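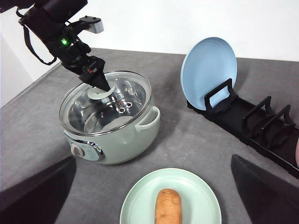
A robot arm at the lid of a mint green electric hot pot during the Grovside open day.

GROVSIDE, 6 December 2024 – Gedero opened its Grovside workshop to visitors this week and showed its two-armed kitchen robot at work. Guests watched from the side of the table as the arms handled everyday kitchen items, including a hot pot, plates and a dish rack.

The open day drew 80 visitors in 11 groups. Each group saw a short demonstration and could put questions to the engineers afterward. Gedero runs the kitchen project with Fevance, which supplies the control software.

The next open day is planned for July. Schools and companies that want to attend can write to Gedero, 2412 Zaugg Road, Grovside. Admission is free.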